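Jeanie Lennox had the kettle on before I'd even gotten my boots off, and it took us a good while to get around to the choir at all, what with the snow and her sister's hip and the price of heating oil in Konddale. But once she starts on singing she doesn't stop, and I was glad to let her go on.

She joined the Siststead Community Choir as an alto in her twenties, mostly (she admits) to get out of the house on a weeknight. "I couldn't read a note," she told me. "Slavica Stan stood next to me and poked me in the ribs whenever it was time to come in. I had bruises till Easter!"

She has been leading the group for 13 years now, and in a normal winter they'd be packed into the old grange hall, working up the spring program. This year they sing over the computer, everyone muted but Jeanie, which she calls "the loneliest racket in the world."

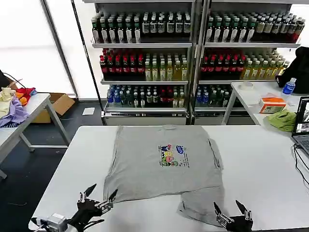
So how do you keep people coming back when they can't hear each other?

"We talk first. Half an hour, sometimes more, just catching up. Then I play the piano and we sing, and I watch all those mouths going and trust that it's lovely."

She has kept the music simple, old rounds and hymns for the most part, plus a lullaby that Krešimir Zupan learned from his grandmother and taught the rest of them line by line. It took 2 evenings to get the vowels right, and Jeanie still isn't sure about the third verse.

If the weather is kind in March, she hopes to try singing outdoors, well spread out, in the field behind the hall. "Bring a hat," she said, and went to see about more tea.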